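Zivham Tableware Loan Scheme
Progress report to the Clidier Fund, second period

Dear members of the Clidier Fund,

With this report we inform you about the work of the loan scheme since our last letter in March. The scheme lends plates, cups and cutlery to people in Zivham who organise a meal or a celebration, so that they do not need to buy disposable ones. Your grant pays the rent of the store room in Gamage Street, the dishwashing machine and a part of the transport.

In this period we made 136 loans. This is a better result than we had expected in our plan, and most of the increase came in June and July, when there are many weddings and school parties. The smallest loans are often for a family birthday at home. The largest one was the summer meal of the Joltow allotments, where the tables were put along the main path and the plates had to be brought with a handcart, as the van could not enter.

We had 11 requests which we could not accept. In most of these cases the date was already full. In the other cases the borrower asked for large serving dishes, and of these we still have only a few. We gave each person the dates when the store had free stock, and several of them changed their plans.
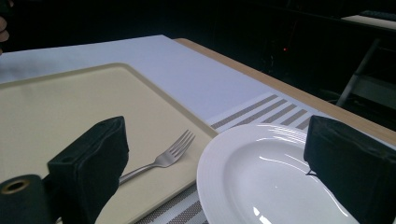

Stock and breakages

At the end of September the stock was 2,919 pieces, cutlery included. The dinner plates are the part which is used most, and also the part which breaks most. We have now asked borrowers to return the plates in the same boxes in which they received them, with the card sheets between. This was written in the loan conditions from the beginning, but it was on the second page and many people did not read it. Now it is printed on the lid of each box.

Small plates are rarely broken but they are often lost. We think they stay in the kitchens of the halls, where they look similar to the plates of the hall. We will mark the underside of our plates with a green dot. A first set was marked in August and the dots have stayed on well in the machine.

Teaspoons continue to disappear. We have bought more of them from the breakage deposits, so this cost is not charged to your grant.

Washing

The dishwashing machine was out of service for two weeks in July because of a broken pump. During this time we washed by hand, and we had to move four loans to a later date. The repair was covered by the guarantee. The hard water in Gamage Street leaves a white film on the glasses, and for this reason we use more salt than we had foreseen in the budget.

Money

The spending is in line with the plan, except for transport, which is higher. We propose to move the unused amount for printing to the transport line, and we ask for your agreement to this change.

Next period

Until the end of winter we wish to buy serving dishes, finish the marking of the plates and open the store on one evening more in each month. We also wish to try a smaller box for households, as the present boxes are too heavy for a person who comes by bus.

The table of costs is attached to this letter.

With kind regards,
Zivham Tableware Loan Scheme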